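Kistari Four-Shaft Table Loom
Owner's Guide

Section 4: Putting on Your First Warp

The loom is built, the levers move, and now you get to put yarn on it! Plenty of new weavers dread this part, and I was one of them, but I've come to love it nearly as much as the weaving. Put some music on. Give yourself a whole afternoon, or two shorter evenings, and don't try to squeeze the threading in before supper.

These instructions cover warping from back to front, which is the method the Kistari was designed around. If you learned front to back at a guild class and like it, the loom will cope perfectly well, but the numbers below won't match what you're doing at each stage. Owners of the older Flirnum frame should read 4.6 first, as the back beam on that model locks differently.

4.1 The practice warp

The warp in your kit makes two tea towels with enough left over for a sampler at the start. It has 300 ends, set at 10 ends per centimetre, so it sits 30 cm wide in the reed. Maximum weaving width on this loom is 400 mm, and staying well inside that on a first project makes everything easier to reach.

Each end is 3.58 m long. Multiply it out and you need 1074 m of cotton, and the two cones in the kit cover that with plenty to spare for weft. Please don't shorten the warp to save yarn. The last part of any warp can't be woven (the knots won't pass through the heddles), and a short warp gives you one towel and a strange little placemat.

You will need:

the warping board, pegs fitted
two lease sticks
the raddle and its elastic
heavy paper for the back beam, cut a little wider than the warp
threading hook and reed hook
scissors
contrasting cotton for ties, any bright colour that isn't in your warp

4.2 Winding

1. Set the pegs on the warping board for the 3.58 m path. Measure it once with a guide string tied from the first peg to the last.

2. Tie the yarn to the first peg and follow the guide string. At the pair of cross pegs, go over the first and under the second on the way out, then the opposite on the way back. That crossing keeps every thread in order from now until the last one is through the reed. It's a brilliant bit of thinking and somebody worked it out a very long time ago.

3. Keep the tension light and even. The yarn should lie straight between pegs without bending them inward. If the pegs lean, your later threads will be shorter than your early ones.

4. Put a counting tie around each bundle of 20 ends as you go. Fifteen bundles and you're done.

5. Before anything comes off the board, tie the cross in four places (each of the four arms), then tie tightly around the whole warp at each end and once every half metre or so.

6. Lift the warp off from the end farthest from the cross, chaining it over your hand as if you were crocheting with your arm.

CAUTION: Never lift the warp off until the cross is tied. A lost cross can be rebuilt, but it will take you the rest of the day and you will not enjoy it.

NOTE: Found a knot in the yarn? Unwind to the nearest end peg, cut the knot out, and rejoin there. A knot in the middle of the warp will catch in a heddle sooner or later.

4.3 Spreading and beaming

1. Slide the lease sticks through the cross, one on each side, and tie them together at the ends with a finger's width between them. Now you can cut the four cross ties.

2. Fasten the raddle to the back beam with the two clamps. Mark its centre, then mark 15 cm to either side.

3. Lay ten ends in each one-centimetre space, working from one mark to the other. Count each group as it goes in. Stretch the elastic over the raddle pegs so nothing hops out.

4. Slip the end loops onto the apron rod and lash the rod to the back apron. Check that the rod is level. A ruler from rod to beam at each side is quick and much better than squinting.

5. Wind on. This is easiest with a friend holding the warp out in front of the loom with a firm, steady pull. Turn the crank one full turn, stop, let your friend shift their grip, and turn again. Feed in the heavy paper from the first turn onward so that one layer never sinks into the layer beneath.

6. If you're alone, wind one turn, walk round to the front, give the warp a firm tug in four sections, and walk back. It takes longer and works beautifully. I did every warp this way for my first two years, in a very small flat.

7. Stop when the front end of the warp hangs about a hand's length below the front beam. Lock the ratchet.

CAUTION: Keep hair, sleeves and lanyards clear of the crank. Engage the ratchet every time you let go of the handle, even for a moment.

4.4 Threading the heddles

Here's the bit where a clear work surface and a good light pay for themselves. Have your hook, your threading card and your spare ties within reach of the chair before you sit down.
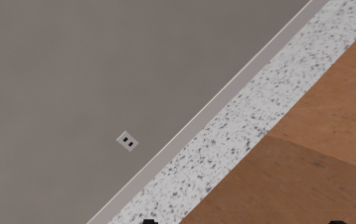
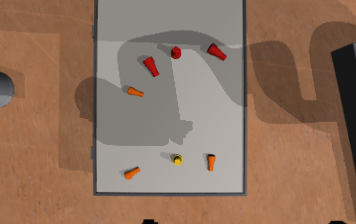
Your loom comes with 400 heddles, 100 on each shaft, and the practice warp uses 75 from each. Push the spares out evenly to both sides before you begin, so that the shafts stay balanced when they lift. Take the front beam off if you can (two wing nuts, one each side) and pull your chair right in. Those wing nuts and their washers love to roll, and so does nearly everything else you'll take off the loom this afternoon. Park them on something flat and pale with a raised rim. Small things in strong colours show up a treat on a plain light surface, like the red, orange and yellow pieces on the pale grey panel in the second picture, and you could find any one of those without getting out of your chair. A baking tray lined with a white cloth does the job nicely.

1. Hang the lease sticks behind the shafts from the two cords supplied, so the cross sits at about the height of the heddle eyes.

2. Cut the end loops of the first bundle only. Leave the rest tied.

3. Thread a straight draw: shaft 1, shaft 2, shaft 3, shaft 4, then back to 1. Take the threads in the exact order they come off the cross.

4. After every 20 ends (five repeats), stop and check. Look at the heddle eyes from the side, say the shaft numbers out loud, and tie the group in a loose slip knot once you're happy.

5. Carry on across. The final group should end on shaft 4. If it ends on anything else, there's a skipped or doubled heddle somewhere, and the slip knots will help you narrow it down.

NOTE: Right-handed weavers often like to work from right to left, and left-handed weavers the reverse. Both are fine with a straight draw as long as you read the card in the same direction all the way.

NOTE: A thread missing from one shaft can usually be fixed with a repair heddle, part 643, three of which are in the small paper envelope. They clip over the top and bottom bars without any rethreading at all. I was ridiculously pleased the first time I used one.

4.5 Sleying and tying on

1. Set the reed upright in the beater and mark the centre. The reed supplied has five dents per centimetre, and you'll put two ends through each, filling 150 dents.

2. Start 75 dents from the centre. Undo one slip knot at a time, pull each pair through with the reed hook, and retie the group in front of the reed.

3. Look through the reed with the light behind it. An empty dent shows as a bright line and a crowded one as a dark line. Fix these now. You'll see them in the towel forever if you leave them.

4. Refit the front beam and tighten both wing nuts by hand. No pliers, please, as the threads are brass.

5. Tie the groups to the front apron rod, starting with the centre, then the two outside edges, then filling in between. Use the first half of a surgeon's knot (right over left, and round once more) and leave it there.

6. Go back across, snugging each knot. Close your eyes and pat the warp lightly with a flat palm. Soft spots are easier to feel than to see.

7. When it feels the same all the way along, finish each knot with a bow.

8. Weave six picks of thick scrap yarn in plain weave, lifting shafts 1 and 3, then 2 and 4. Beat after every second pick. The gaps between the groups will close up in front of you, and it's a lovely thing to watch.

If a thread floats over the scrap yarn without ever going under, lift each shaft in turn and find out which heddle it missed. If two neighbours always move together in plain weave, check for a crossed order on the card.

4.6 Owners of the Flirnum frame

The Flirnum has a pawl on the left side of the back beam in place of the enclosed ratchet. Drop the pawl by hand after each turn and listen for the click. The raddle clamps in the kit are slightly deep for the Flirnum beam, so fold a strip of felt under each. Everything from 4.4 onward is the same, apart from the front beam, which doesn't come off. A low stool helps more than you'd think.

4.7 Leaving a warp on the loom

You can leave it for weeks. Release the tension by two clicks at the front whenever you stop for the day, drape a clean sheet over the top, and keep the loom away from heaters and sunny windows. In a dry Canadian December, cotton can get a bit brittle, and a bowl of water near the loom will make a real difference to how many threads you break.

Replacement reeds, heddles and raddle elastic are available from Lytvynenko Looms, Dunville. Quote the part number stamped on the piece, or the section and step number from this guide if there isn't one.

Section 4 revised January 24, 2024, by Stepan Horobets.

Section 5, Weaving the Sampler, begins with the six picks of scrap yarn still in place, so leave them in.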